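Arm stops short of the counter in kitchen sim, no collision reported
Posted by Bradley Ashworth, 2024-02-09
Tags: simulation, joint limits, self-collision

I have a two-arm robot in a simulated kitchen. The task is to reach the plate on the counter and lift it by the rim. In most episodes the left arm rises, the gripper ends up with its fingers pointing at the ceiling, and the arm holds there until the episode times out. The planner returns success. The contact log is empty. It fails in 190 of 681 episodes, always with the same wrist pose.

The head camera is mounted with a large roll, so the walls and the counter run diagonally in its view. I assumed the policy could cope with that. 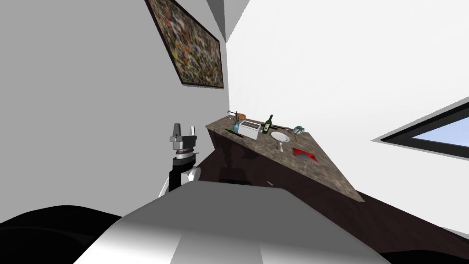

I have already raised the joint effort limits and removed the cabinet from the collision set. Neither changed the count. Physics step is 2 ms. The controller is the stock one from Namach, with no edits apart from the gains.

What should I check next?

Verna Ambrose
Check the camera extrinsics first. If the roll was set on the rendered camera but never written to the transform the policy reads, every target comes out rotated about the optical axis. The planner then reports success for a pose that is valid but wrong, and nothing touches anything. Put a marker at the commanded target and compare it with the plate position in world coordinates. If the offset changes with the roll angle, you have your fault.

Also put the cabinet back in the collision set. With it removed, the forearm can pass through the cabinet front and your empty contact log means very little. Do not run that configuration on hardware — the real arm will hit the real cabinet.

Hollis Dunleavy
Try lower gains. Mine hung like this in October and that fixed it.

Sheldon MacLeod
Lower gains won't move a target. I agree with Verna on the transform, but look at the wrist too. Some robot files give the tool frame a 90 degree offset from the flange, and if it gets applied twice the fingers end up pointing the wrong way. Print the tool frame at reset and again at timeout. A watchdog that flags any arm stationary and far from its goal would also be worth adding.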